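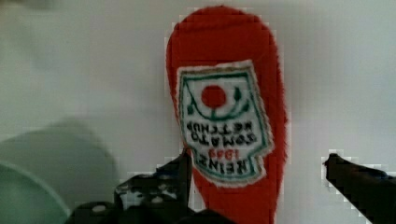 Unit 10: Contact faults in two-finger grippers

Lallbridge, teaching bench. Read before the lab session and bring the Wileck log sheet.

The fault for this unit is a false grasp. The controller reports that the object is held when it isn't, and the arm goes on to the next move. On the Lallbridge bench it came up in February, during pick-and-place runs with toy food and kitchenware. The target was the red ketchup bottle. The log said HELD, the arm lifted, and the bottle stayed behind.

What the log showed

The grasp check in the Korkon software used one signal, the motor current. When the current went over 68 per cent of the limit, the check passed. Current rises when a finger meets something, and it doesn't say what was met or by which finger. With one finger pressing on the bottle and the other clear of it, the reading could still go over the line.

Soft objects make this worse. Plush gives way slowly, so the current climbs in a slope instead of a step. A centring error of 10 mm was enough to put all the contact on one side.

Crowding matters too. A pale green mug and a ketchup bottle close together leave little room for the fingers to open, and a finger that touches the mug on its way in also draws current.
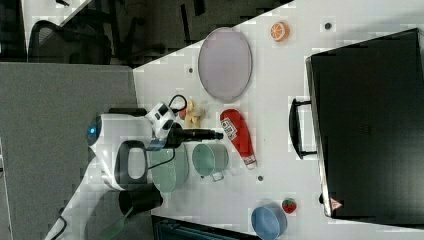

Why it is a safety matter

A missed pick by itself costs a few seconds. The trouble is what the arm does next. After HELD, the Ilie sequence went to transfer speed and turned off the slow approach. It could then sweep at full speed through a space where the object was still lying. On this bench that means a knocked bowl. With glass, or with a hand reaching in to fix the pick, it means an injury.

Rules for the lab:

1. Stop the arm before you touch anything on the table. Pause is not stop.
2. If the log says HELD and you can see a gap at either finger, stop the arm and write down the time.
3. Don't raise the current threshold to make the fault go away. It hides some cases and adds others.

The repair

Two checks were added. The first compares finger width with the known width of the object -- fully closed or too wide both fail. The second is a short lift at slow speed, then another width reading. Transfer speed is only allowed after both pass. 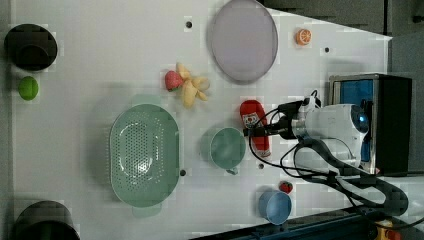 Gyula Lengyel asked whether the slow lift is enough for a soft object, as plush can hang from one finger for a moment and then drop. It can. The width reading should be taken again at the end of the lift, after a short wait, and the wait time is left for you to work out in exercise 2.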